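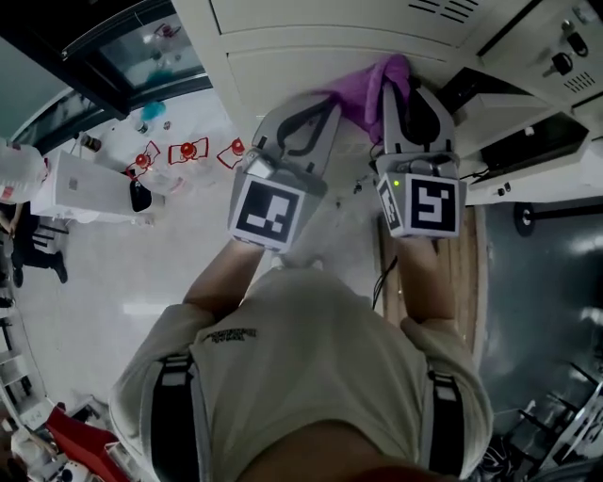 Wiping down painted cupboards

tamsin_t
Morning all! I've been using sugar soap on our white cupboard doors for years (lovely stuff, smells of my nan's house) but the paint's gone chalky by the handles. Too strong?

aisyahlau
Much too strong, love. Warm water and a drop of washing-up liquid.

brukirer8
Disagree, sorry. Sugar soap's fine if you rinse it properly. 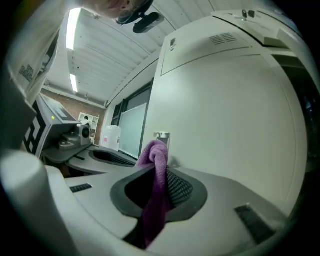 tamsin_t
How often should I change the cloth?

aisyahlau
Every couple of doors, and wash them without fabric softener.

brukirer8
Well, we agree on that bit!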